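Arell laundry basket, white, 2 months in

I bought the Arell basket in July to replace a canvas hamper that had gone out of shape. It is plain white plastic with a lattice of holes in the sides and a handle opening you can get your whole hand through. It weighs very little, even for plastic.

The holes let air through, so damp towels don't go sour overnight. A full load of shirts fits if you press it down. Jeans are another matter – two pairs and the sides start to bow.
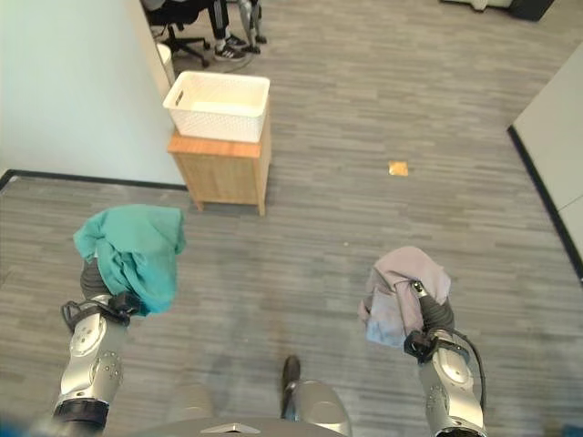 The basket on a wooden cabinet, with a teal and a lavender-grey cloth held in black grippers in front.

It stands flat on a cabinet top and hasn't marked the wood. On carpet it drags a bit when full, so lift it. The handle edge is slightly sharp underneath and I took it down with fine sandpaper, which took two minutes.

Rianne Goossens has the Orkau one, which folds flat and costs more. If you are short of cupboard space, get that. I leave mine out all week and prefer the stiffer sides.

Good: light, airy, wipes clean.
Bad: rough handle edge, bows under heavy loads.

Socorro Montoya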